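Cuaderno de taller, línea de kits de fijación
Domingo, 7:10

Turno corto, aprovecho que la línea grande está parada para poner esto por escrito antes de que se me olvide. Tema: la celda de embolsado Ralik y qué hacemos con la mesa manual.

Estado de la celda
Arranca bien. Tolva de tornillos sin problemas desde el cambio de rampa. Tolva de arandelas, bien. La de tuercas clip sigue siendo el dolor de cabeza: se enganchan unas con otras, sube un racimo por el vibrador y el sensor lo cuenta como una pieza. Bolsa con de más, rechazo por peso, a la caja roja. Ya probado: bajar amplitud, soplo de aire en la curva, llenar menos la tolva. Con menos llenado mejora pero hay que ir a rellenar cada 2 por tres y entonces no sé qué hemos automatizado.

Último lote para Drurnow: 1.783 bolsas, 49 rechazadas. Todas por clip, ni una por tornillo. Lindemann (los de la tolva) dice que es cuestión del perfil de la pista y que mandan otra en diciembre. Veremos.

Lo que ha cambiado en la mesa
Antes la mesa hacía el pedido entero. Ahora hace lo que la celda no quiere: tiradas de menos de 1.000, kits con pieza rara, y abrir y rehacer los rechazos. O sea, que el trabajo fácil se lo lleva la máquina y a las personas les queda lo enredado. Lo dijeron ayer en el café y tienen razon. Rehacer una bolsa es más lento que llenarla de cero, hay que vaciar, comprobar y volver a meter.

También lo del ritmo. En la mesa cada cual lleva el suyo, coge clip, arandelas, tornillo, cierra, y va charlando. En la celda estás de pie esperando a que pite. Dos compañeras han pedido volver a mesa después de una semana de celda, una ha pedido justo lo contrario (la espalda). Apuntar para la rotación, que no sea siempre la misma gente. 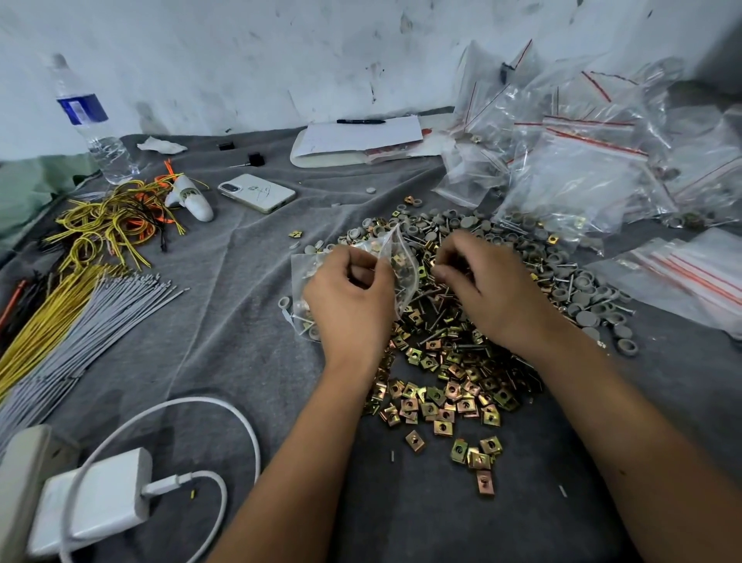 Para el pedido de Fimcombe
1. Va entero a mano. Lleva clip, arandela gris y tornillo largo, y el largo no entra en la guía de la celda. No perder la mañana intentándolo otra vez.
2. Montones separados antes de empezar, sobre todo los clips. Si se mezclan con los tornillos se tarda el doble en coger.
3. Bolsas a medias: aparte de las vacías, no en el mismo monton.
4. Pesar cada bolsa en la báscula de la celda, que para eso está. Mismo límite que la máquina, así comparamos de verdad.
5. Apuntar paradas con hora. También las de mesa, no solo las de la celda.

Dudas sin cerrar
- Quién hace el arranque de la celda por la mañana. Ahora lo hace quien llega primero y eso no es un sistema.
- La formación de Ralik era para operario "de línea". ¿Cuenta la gente de mesa? Preguntar. Si tocan la pantalla deberían tener el curso, y la categoría tambien.
- Los objetivos por hora del tablón son de antes de la celda. Con el reparto nuevo no valen, quitarlos hasta tener otros.
- Pedir atriles o lo que sea para las hojas de pedido.

8:25. Probado el vibrador con la tolva a un tercio y la amplitud más baja: tres racimos en la primera tanda. Lo dejo así apuntado, mañana repetir con clips de la otra caja por si es cosa del lote.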